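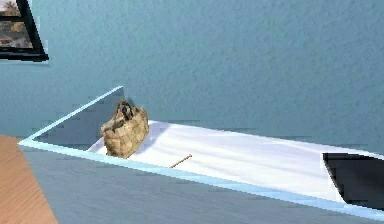
What should I spend money on first if I want a small arm tidying shelves at home? The stand and the clamps, and only then the arm, because the arm you can afford depends on how far it has to reach from wherever you can bolt it down.

3 min read

Section 2: Planning your purchase

I've set up the Forna kit twice now, once in a rush, so take this as the order I wish I'd used.

1. Measure from your mounting spot to the far end of the shelf you want cleared. Write it down before you look at any prices!

2. Pick your stand. The Skutent clamp stand is $49 and fits most tables. If your tabletop has a rounded lip, get the $129 floor stand (I didn't, and I ended up buying both).

3. Run your layout in the Troltach planner. Put in the awkward stuff, like a wicker handbag with a loop handle, or a thin stick lying flat near a rim. A bag gives the fingers plenty to grab. A stick down inside an open-topped cabinet is another matter, and you want to find that out while you're still only spending time.

4. Choose your fingers. The stock pair comes in the box. The slim pair is extra, and if step 3 had you chasing small flat things, I'd put it in the budget now.

5. Add the service plan or leave it off. Hegarty charges $219 for 2 years. I paid it, mostly for the loaner.

Note: The planner saves your layout but not your shopping list. Copy the list somewhere else before you close the window.

Note: Shipping on the floor stand is separate, and it's heavy, so check the total before you get attached to it.

CAUTION: Don't order the arm until the reach in step 3 shows green from end to end, including the corners. Opened arms can't be returned.

CAUTION: Never clamp to glass or to a table that rocks.

Once your list is final, go on to Section 3 for unpacking. I had mine on the table by Saturday lunch.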